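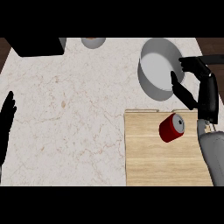
Slide 2: Picking a countertop you can live with

OK, so quick show of hands – who here has ever put a hot pan straight down on the counter? Right, me too.

I redid my kitchen in Urkport in April and the counter ate 3,689 dollars of my budget. Almost 600 of that was cutouts and edge work, and I hadn't planned for any of it! So ask for the full quote first.

Then talk about samples. Take five home, leave them out overnight, spill coffee and lemon juice on them. Pale marble with tan veins is gorgeous, but lemon will etch it (tell the Clurnley story here if there's time).

Sealer – once a year for me, more if you cook a lot.

Next slide: sinks.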